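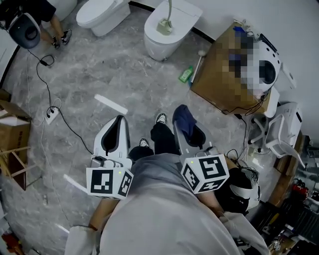

A navy blue cloth over the gripper on the right, with gray tile underfoot.

4 October 2020

Arrangements for the Remembrance of Lenuța Rusu

The family of Lenuța Rusu wishes to thank all those who have written since her funeral. Each letter has been read, and replies will be sent during October. Readers of this blog who knew her from her years at the Ostlow parish library are asked to accept this notice in the meantime.

A number of correspondents have inquired about the placing of a headstone. The cemetery at Ostlow requires the ground to settle before any stone is set, and the family has accepted this advice. A temporary wooden marker bearing her name and years is in place in the lower section, beside the grave of her sister. The inscription will be given in Romanian and in English. Cornel Sandu has kindly agreed to review the Romanian wording, including the comma beneath the letter in her first name, which was omitted from the funeral program. The family regrets that error.

Flowers may be left at the marker at any time during opening hours. Glass vases are not permitted under cemetery rules. Artificial flowers are removed by the grounds staff at the end of each month.

Those who prefer to give in her memory may contribute to the Nallow Reading Fund, which supplies large-print books to homebound readers. Contributions to date stand at $3000. The sum of $600 has been set aside for Romanian titles, a collection she had long hoped to see enlarged. Checks should be made out to the fund and should carry her surname on the memo line. Inquiries may be addressed to Angharad Morris.

A book of recollections is also being prepared. Contributions should not exceed one typed page, and photographs should be sent as copies, as originals cannot be returned. Funmilayo Olatunji has offered to arrange the pages and has received five so far, among them a long account of the winter in which the library boiler failed and Mrs. Rusu read aloud to the children in her coat and hat.

The memorial gathering remains postponed. A new date will be posted on this page when one has been settled with the parish.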